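Washing Delicates in Mesh Bags: Sorting, Loading and Drying
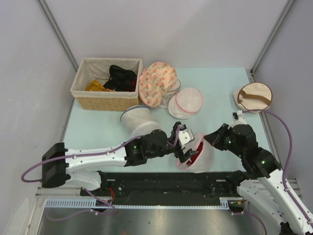
Words: Naheed Khattak
Section: Laundry and Linen

Mesh bags limit friction between garments and stop straps and hooks catching on the drum. They do not make a hot wash safe for wool, and they do not stop dye moving from one item to another. Sort first, bag second.

1. Sort
Separate by colour, then by fibre. Keep black and red items away from pale ones for the first few washes. Read the care label on anything with elastane. If the label is missing, treat the garment as a 30 degree wash.

2. Prepare
Close all zips and hooks. Empty pockets. Turn knitwear and printed tops inside out. Mend loose hems before washing, as a short tear will lengthen in the spin.

3. Fill the bag
Fill to half its volume at most. A full bag holds detergent in the folds and rinses poorly. Coarse mesh suits socks and shirts; fine mesh suits tights and anything with lace. Bras go in a rounded bag with a stiff wall, one per bag, cups nested.
Run the zip fully home and tuck the puller under its elastic cover. If the cover has gone, fix the puller with a small safety pin through the tape.

4. Load the drum
Put in no more than 4 bags, with a towel or two of similar colour to balance the spin. A drum holding a single bag may stop before the final spin and report an unbalanced load.
Use liquid detergent. Powder can lodge in fine mesh at low temperatures.

5. Spin and dry
Set the spin to 800 or lower, or use the delicates programme as supplied. Take items out of the bags straight away. Dry knitwear flat on a towel, and hang the bags open by the loop.

Care of the bags
Rinse out lint monthly. Discard any bag with a hole wider than a bra hook.

Related: Removing detergent marks from dark cotton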